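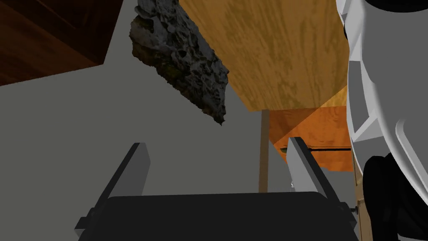

About the Pultach Clinic

Pultach is a hair and scalp clinic. We measure hair loss, supply and maintain hair systems, and treat scalp conditions that do not need a hospital referral. The clinic was set up by Modupe Edet, a trichologist, and Lawal Aliyu, a wigmaker who had trained in theatre work. They still run it together.

We are on the first floor of Amasgate House. The street door is on the car park side and is held on an entry buzzer; press the button marked Pultach and wait for the click. The lift is to the right of the stairs. Every consulting room has a door that shuts and a mirror that can be covered on request.

What happens at a first visit

A first visit takes one appointment. We record your medical history, current medicines and any recent illness, then examine the scalp under magnification at four fixed points. Hair density and shaft width are noted for each point. The same points are used at every later visit, so that the readings can be compared.

You will be given a written summary before you leave. It states what was found, what we can offer, and the price. Where the pattern suggests a thyroid or iron problem we write to your GP and do not start treatment until the blood results are back.
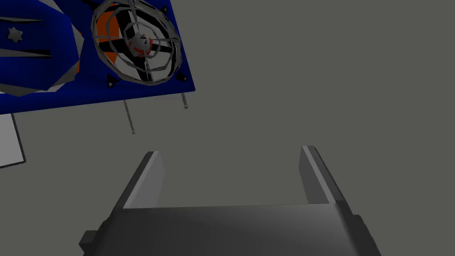

Reading time: 2 minutes

Hair systems

Systems are made to a plaster or film template taken in the clinic. Bases are lace, thin skin or a mix of the two. Lace lets more air through and is easier to clean; thin skin holds adhesive better and has a shorter life. Hair is tied by hand in our workroom at Doltomholm, under Ebuka Chukwu, and matched against a swatch cut from your own hair at the back and sides.

A new system takes up to 12 weeks from template to fitting. Cutting-in is done on the head, at the fitting, and is included in the price. We ask clients to come back for the first refit themselves — after that, many learn to do it at home.

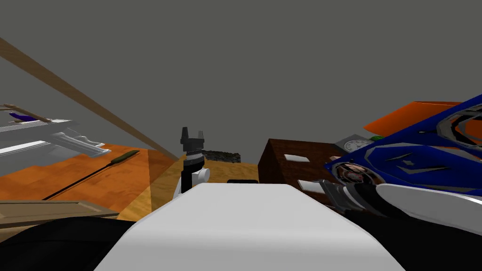 Refits done at the clinic include removal, solvent cleaning of the base, a scalp check and re-bonding. If the skin is broken or inflamed we leave the system off until it has healed, and will lend a soft cap in the meantime.

Staff

Modupe Edet — trichology, clinic lead
Lawal Aliyu — templates and fittings
Ilham Abdel Hamid — scalp treatment, medical hair loss
Ebuka Chukwu — workroom
Adebayo Shehu — bookings and accounts

Appointments are needed for all services, including adhesive patch tests. Changes should reach Adebayo by noon on the working day before.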